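Why does bread go mouldy? (and can you grow some on purpose)

Posted 18th January

You go to make toast. You open the bread. Yuck - a green fuzzy patch. Where did it come from? It wasn't there yesterday!

Well it sort of was. You just couldn't see it.

What is mould anyway

Mould is a fungus. Same big family as mushrooms and the yeast that makes bread rise. Not a plant. Plants make their own food from sunlight, mould can't do that, so it has to eat something. Your toast for instance. Or an orange at the bottom of your school bag.

It starts as a spore. Spores are tiny, much too small to see on their own, and they float about in the air all day long. In your kitchen, in your classroom, up your nose (don't worry, your nose is good at catching them). When one lands on something damp and tasty it wakes up and starts growing thin threads. The threads go down into the food and soak it up. Then it makes new spores, thousands and thousands, and off they float.

The fuzzy coloured bit is mostly spores. By the time you spot it the threads have usualy spread further than you can see. So don't cut the bad bit off a slice and eat the rest. Bin it.

What mould likes

Damp. Bread is soft because it has water in it. Crackers are dry and last for ages.

Warmth. Not boiling, just cosy. A fridge slows mould down, a freezer stops it growing, an oven kills it off.

Food. Bread, fruit, cheese, jam once the lid's been off. Even wallpaper if the wall is wet enough!

Try it yourself - the bread test

Ask a grown-up first. You need slices of bread, a pen, sticky labels and some clear bags that zip shut.

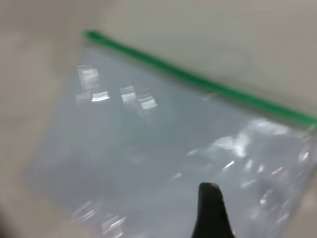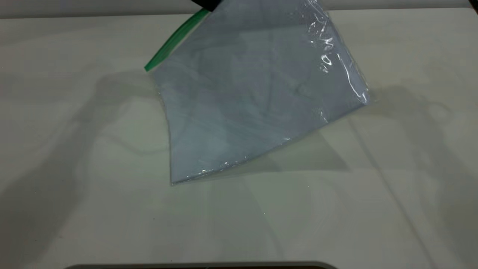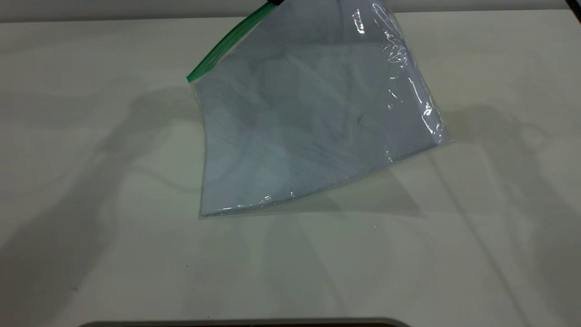 A clear bag with a green zip along one edge.

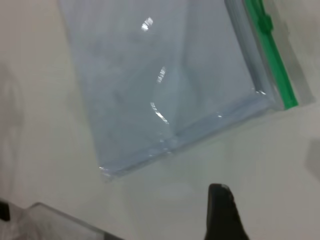
Now do this.

1. Take three slices from the same loaf. Same loaf matters, or it's not a fair test.
2. Leave the first slice as it is. Sprinkle a few drops of water on the second. Toast the third until it's properly crisp, then let it cool right down.
3. One slice per bag. Press the zip shut all the way along and put sticky tape over it as well.
4. Label them. PLAIN, DAMP, TOAST. Add the date.
5. Put them somewhere warm and out of the sun, all together in the same spot.
6. Look every day for 8 days. Draw what you see. Coloured pencils are good for this.

DO NOT OPEN THE BAGS. Not even a little bit, not even for a sniff. Mould spores can make people cough and some moulds are poisonous. If you have asthma or a mould allergy, let someone else be in charge of the bags. When you've finished a grown-up puts them in the outside bin, still shut. Wash your hands.

What will happen? Make a guess before you start and write it down. Scientists call this a prediction. It's fine if it's wrong, don't go back and rub it out.

Did nothing grow? Some shop bread has stuff in it called preservatives which slow mould down. Leave it a few more days or try a different loaf. When we did ours in November the plain slice had nothing on it until day 5, and the toast was still clean at the end.

Is all mould bad

No! Some blue cheeses are blue because of mould, a safe kind put there specially. And one mould gave us penicillin, a medicine that kills certain germs. It's saved millions of lives.

Mould is also a tidy-upper. Dead leaves, fallen apples, old logs - mould and other fungi and bacteria break them all down and the goodness goes back into the soil. Without them the woods would be piled up with with leaves from years and years ago.

Words to know

Fungus - a living thing that isn't a plant or an animal. More than one = fungi.
Spore - a tiny speck that can grow into new mould.
Hyphae - (say HY-fee) the thin threads.
Preservative - something added to food to make it last longer.

Next time: why do onions make you cry? Bring tissues.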